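School backpack

A school backpack (also book bag, schoolbag, or knapsack) is a soft bag worn on the back by a pupil to carry books, papers, and small belongings between home and school. It hangs from two padded shoulder straps and normally closes with a zipper. Children's models differ from hiking packs in their smaller size, flat back panel, and decorated front, and from satchels in having no stiff frame and no buckled flap over the main opening.

Construction

The body of a school backpack is sewn from woven synthetic cloth, most often polyester or nylon, with a coating on the inside to slow down rain. Cheaper bags use one layer of cloth; better ones add a thin foam sheet behind the back panel so that the corners of books do not press into the spine. The seams are bound with tape. Unbound seams fray at the bottom corners first, where the load sits.

Most bags for the early grades have one main compartment, a front pocket or group of pockets, and a side pocket for a water bottle. The main compartment is cut to take a letter-size folder standing up. A bag too narrow for the folder will bend its corners, and this is a common complaint about bags sold by age alone.
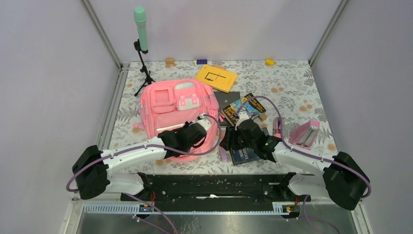
Paperbacks and comic books need more care than textbooks. They have thin covers that curl when pushed in beside a lunch box, and they slide to the bottom when the bag is half empty. A flat item such as a notebook, set against the back panel, keeps them upright.

Straps and buckles

Shoulder straps are padded along the upper part and continue below as plain webbing, which runs through a plastic adjuster. The loose end of the webbing is left long so the bag can be let out as the child grows. Side-release buckles are used on chest straps and on compression straps, which pull the sides of the bag in when it is not full. Younger children often find the buckles hard to open, and some makers leave them off the smallest sizes.

A strap is set correctly when the top of the bag is level with the shoulders and the bottom is no lower than the waist. Straps that are too long let the bag swing and pull the wearer backward.

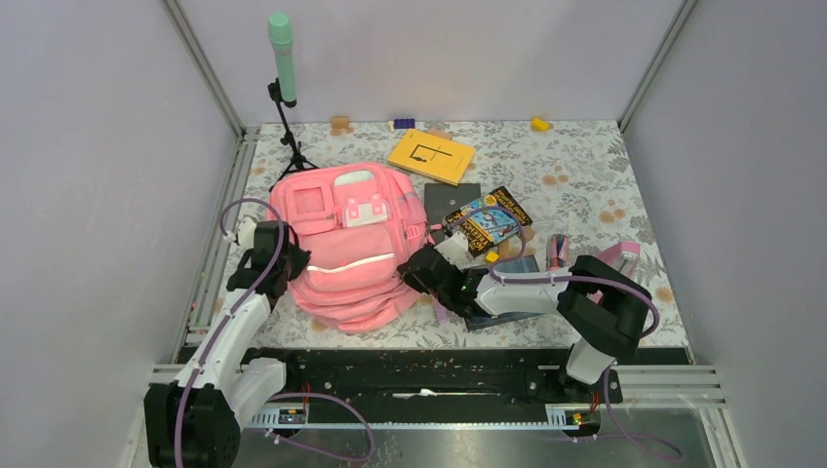
By the editors, Fairclough Household Encyclopedia

Front pockets are the part that varies most from one model to the next. A plain bag may have a single wide pocket across the lower half. Decorated bags add small pouches with flaps, sewn-on patches, windows for a name card, and badges. The small pouches hold coins, keys, or an eraser and little else. Flaps with tabs are easier for small hands than short zippers — but they let items fall out if the bag is turned upside down.

Zippers

The zipper is the part that wears out first. Backpacks use coil zippers, in which the teeth are a continuous spiral of plastic filament sewn to a tape. Coil zippers bend well and can follow a curved opening. The slider that joins the two rows is usually metal, with a tab or cord to pull it by. Piping is often sewn along the opening to stiffen the edge and cover the seam.

Mesh is used where the cloth does not need to hold weight, and gray reflective strips are sewn into seams on many bags to make the wearer easier to see in traffic at dusk. 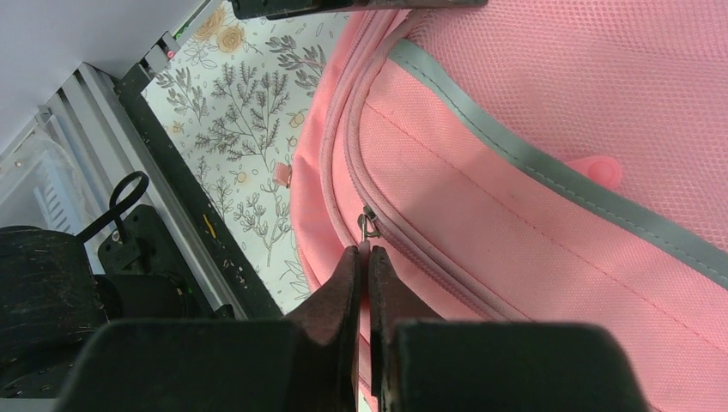

Metal zipper pull on a curved coil zipper, with mesh and a gray reflective strip.

A zipper that sticks should be worked back and forth gently with one hand while the other holds the tape flat. Pulling on the slider alone bends it. Rubbing the teeth with a graphite pencil or a bit of dry soap will often free it. If the teeth part behind the slider, the slider is worn and can be squeezed lightly with pliers or replaced.

Packing

The usual order is heavy items first, against the back panel, then lighter ones in front. The bag is easiest to fill lying on its back on a table with the main zipper fully open. Small things go in the front pockets last.

Weight adds up quickly. One hardcover textbook may weigh more than a whole set of thin readers. The Bruvby, a first-grade model made by Tukov, weighs 539 grams empty, and its larger version, the Lornar, adds a second compartment and a 15-inch sleeve. A filled water bottle of 400 milliliters adds nearly as much as the empty Bruvby does.

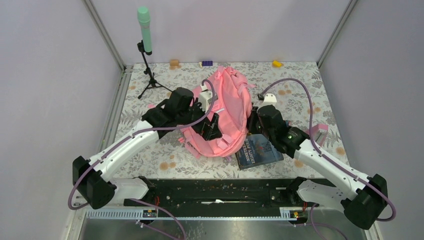 Cleaning and storage

Most school backpacks should be washed by hand. The pockets are emptied and turned out, crumbs are shaken from the corners, and the bag is sponged with lukewarm water and mild soap. Machine washing can peel the inner coating and flatten the foam. Pale colors, pink in particular, show pencil marks on the front panel, and these come off best with a damp cloth before any soap is used. The bag is then hung upside down to dry with all zippers open.

Over the summer it is kept empty, with the straps let out.

See also: Lunch box; Pencil case; Satchel; Zipper

Last revised 10/18/20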